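About Beltley College of Trades

Posted 1/23/19 by College Communications
Category: Our College

Beltley College of Trades is an independent, not-for-profit provider of vocational education. The College began with a single evening class in bookkeeping and now enrols almost 400 students each year across its day, evening and apprenticeship programmes. It is governed by a Board of Directors and reports annually to its members.

Our programmes cover commercial cookery, upholstery, carpentry, business administration and applied manufacturing. Class sizes are kept small, and every certificate includes a supervised work placement of 90 hours with a local employer. Placement partners include Trnka Joinery and Datport Freight, both of which have hosted our learners for many years.

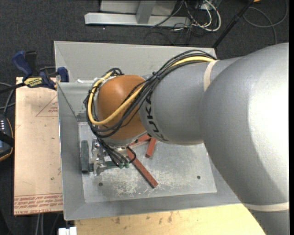 Our Campuses

The College operates from two sites. The Hakari Street campus houses the training kitchens, the library and student services. The Mill Road centre accommodates the workshops and the upholstery studio, together with a licensed childcare centre for the families of enrolled students. Both sites have step-free access and secure bicycle parking.

Library and Archive

The library holds 3217 catalogued titles, with particular strength in the furniture trades. Former students may borrow without charge on presentation of an alumni card. The local trades archive may be consulted by appointment.

Admissions

Applications are received throughout the year. Bursary applications close in November and are assessed on the basis of financial need. Enquiries should be directed to the Admissions Office at Hakari Street.

Related pages
Governance and Annual Reports
Bursaries and Fee Assistance
Employer Placement Programme
Library Opening Hours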